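January 19, 2025
Bench notes, pump dispensers and the wash station

Picked up where the last entry stopped. The soap concentrate from Rakine is still too thick for the pumps we have, so most of the day went to dispensers, with the wash station layout as the second job.

Started by emptying the shelf over the sink. There were 13 pump dispensers up there in various states, some with heads that no longer spring back, some with a dried plug in the nozzle. Sorted them by head type first and by body second, because the heads are where the trouble is. The bodies can nearly all be used again. Two had hairline cracks at the thread and went in the trash.

Soaked the heads in warm water with a little vinegar. Left them while I went through the order sheet from Hisitetti. They now list the replacement heads separately, in packs of 6, and the minimum order is two packs. That is fewer than we would have had to take in March. I have put the order in the shared folder but not sent it. If anyone wants a different collar size, say so before it goes.

After the soak, nine heads moved freely. One stuck halfway down and came loose after I took the spring out and rinsed the little ball underneath. One will not prime at all. I marked it with tape and put it in the drawer with the odd parts.

Dilution next. The label on the Rakine jug gives a range and we have been mixing at the thick end of it, which I think is most of the problem. Mixed three small batches in the measuring jug, each thinner than the last, and let them stand until the foam went down. The first took two hands to push through the pump. The second was fine on the first few strokes, then slowed. The third went through without any fuss and still cleaned grease off my hands in one go. It took 157 strokes to empty a full bottle of the third mix, counting until it started to spit air. I would like somebody else to repeat that, as I am not sure I pressed all the way down every time toward the end.
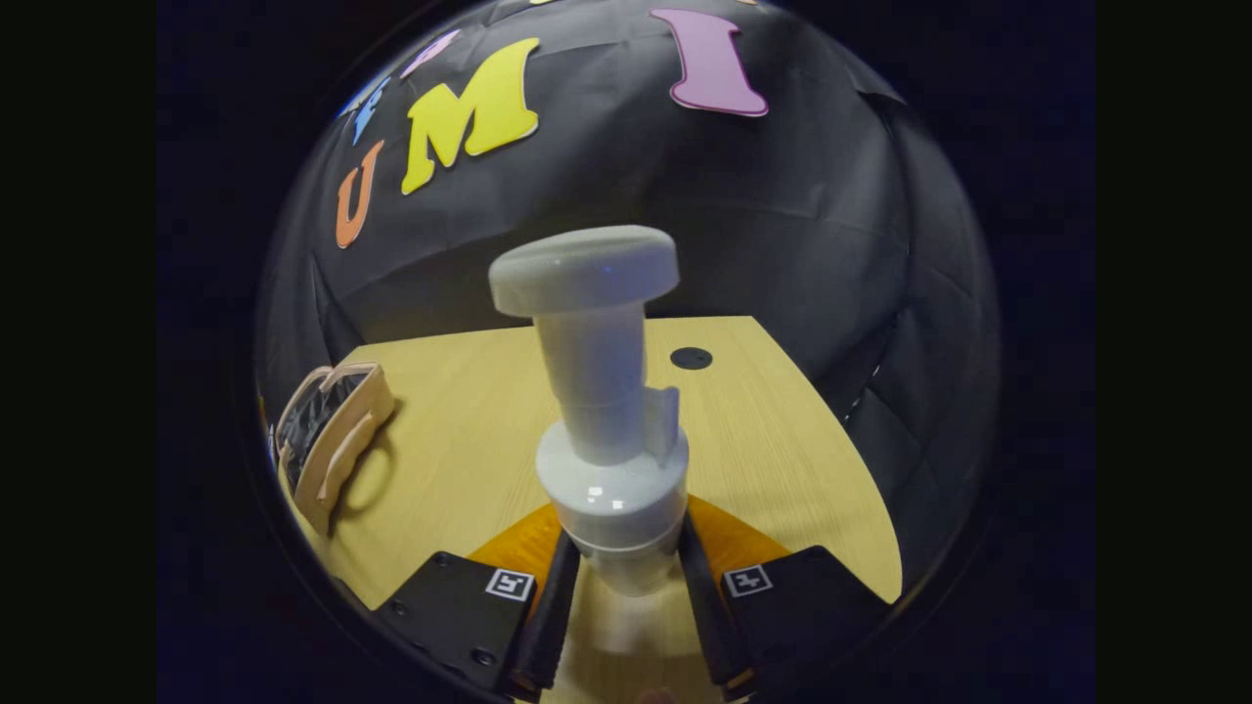 The other thing to settle is where a dispenser should stand on the table. Up to now it has gone wherever the last person put it down, usually too close to the front, where sleeves catch it. I tried three spots. Near the front edge it gets knocked. At the far edge you have to lean over the work to reach it, and drips land on whatever you are leaning over. Somewhere in the middle, with a clear hand's width all the way around, is the best so far. The base needs to be on the flat. On a folded cloth it rocks when the head is pushed, and the nozzle swings off to the side.

Drips are still a nuisance. Every pump lets go of one more drop a few seconds after you take your hand away. On bare wood that leaves a dull ring, and we have a few of those already. I rubbed two of them with the oil from Antal and they are fainter, but they have not gone. A coaster or a shallow saucer under each dispenser would do it. I looked in the cupboard and found one saucer of a useful size, so we need more. Cork soaks the soap up and goes slimy, so please do not bring cork.

Labels: the old paper ones come off after a couple of weeks near the sink. Tried the Jadeo film labels on two bottles, one put on straight from the roll and the other after wiping the bottle down with alcohol. Both have been under the tap several times. The wiped one is flat all over. The other is lifting at one corner already. So wipe first, let it dry, then press from the middle outward. Write the mix and the fill date on the label before it goes on, as the pen skids once it is on a curve.

Costs, for the record. One jug at the third dilution comes to 217 fills of the small bottle by my arithmetic. I did that on the back of the order sheet, so check it before quoting it to anyone.

Left to do:
 - send the Hisitetti order once the collar size is confirmed
 - find saucers
 - second person to repeat the stroke count
 - relabel the good bottles with the Jadeo film
 - throw out the thick mix or thin it down, it is in the tall jug by the sink with the lid on

Tap on the left side of the sink is dripping again - I tightened it and it slowed down, but the washer wants replacing. Mop is drying on the rail. Vinegar is nearly finished, added it to the list on the door.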